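3.2 Adherence to the evening routine

Participants were asked to cleanse, wait, and moisturise, in that order, every night in March. The waiting was the hard part. Of the 3,315 diary entries we received, 1,698 recorded the full three steps. The remainder recorded one or two, and one entry, repeated on seven nights, read only "tired". We coded it as a missed routine, over the objections of the second author, who felt it deserved a category.

Saturday was the weakest night in every age group. Entries made after midnight were shorter, less legible and a good deal more optimistic about the state of the writer's skin.

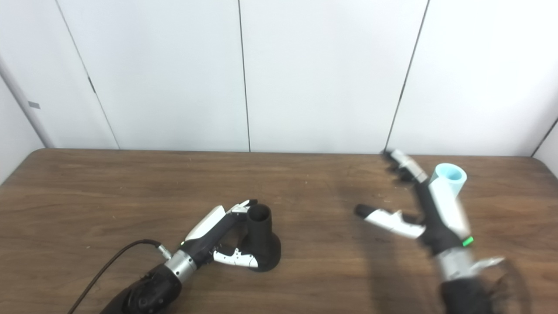
Figure 3. Light blue cup held at the right side of the table; black cup-shaped object to the left.

Both moisturisers, Watero and Vurau, were supplied in plain tubes with no scent. Participants nonetheless described Watero as "the flowery one" and Vurau as "the one that smells expensive". Aquino and Oh met the same difficulty in their trial of hand creams, and dealt with it by leaving the question out of the next survey. We kept ours in.

Self-rated dryness fell in both groups. It also fell among those who had stopped using either product but went on filling in the diary, a result we return to in Section 4 with some reluctance. Ratings of oiliness did not change, except on the forehead, where participants disagreed with themselves from week to week.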